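Stonby to Sell Dried Squash by the Pouch, Says Claims on Rival Labels Need a Harder Look

KOLTANCE, February - Stonby will begin selling dried squash cubes this month in two sizes, a 3-ounce pouch and a 24-ounce bulk bag. The company is making no promise that they taste like fresh. They don't.

"I have read a lot of bags that say 'just like from the garden,'" said Zoriana Boiko, who runs product testing at Stonby. "We soaked every brand we could buy and I would not have served most of them to company. Ours holds its shape in soup. In a pie I would still use canned."

Stonby also questions the 25-year shelf life printed on some dried vegetables. Its own bags carry a date two years out - the longest the company has tested.

The squash is grown near Dewan and dried at the Flister plant. Nothing is added, though Boiko doubts that "all natural" tells a shopper much, and the words do not appear on the label.

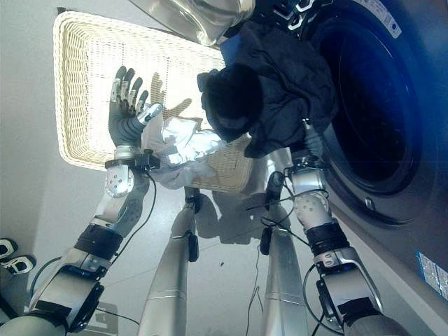 A cream-colored woven basket and a crumpled white cloth.

The first run is 400 cases. Stonby will decide on a second after it sees how many people buy twice. Stores may ask for samples through the Koltance office, which opens at 9 a.m.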